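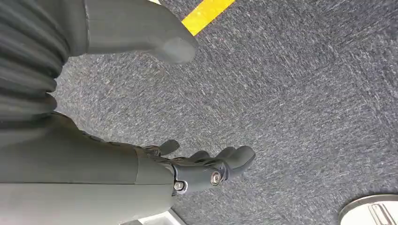 Sun 2 July. Grey hand over the floor.

Up too early. Train to Orthorpe late again, stood the whole way. 279 pages of the choir book still to sort and I've only got as far as the Mamora songs. Rain. Forgot the good coat.

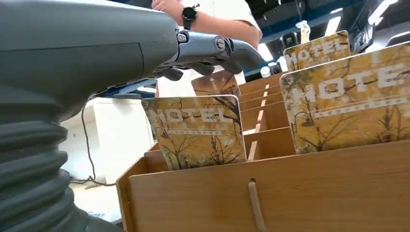
Sang Lâm, second tenor and keeper of the diary

Rehearsal ran over. The Plostau piece is too high for me, always was. Mrs Đinh wants it a tone down, altos dead against. Had soup after, too salty. Rang Mum, she's bought 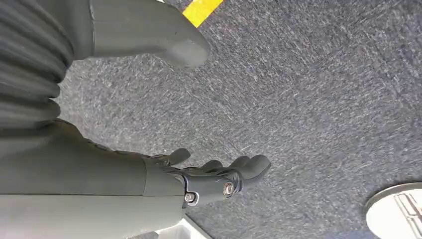 another kettle, third this year, and wants me to have the old one. Said yes. Nowhere to put it. Must pay the gas tommorow, and find teh blue folder before September.

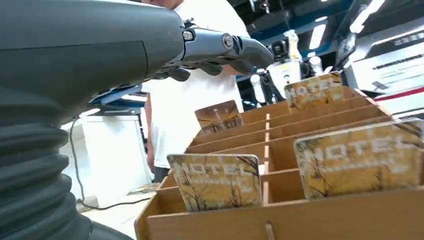
Monday, to do

Gas. Stamps. Ring the hall re keys. Learn bar 477 properly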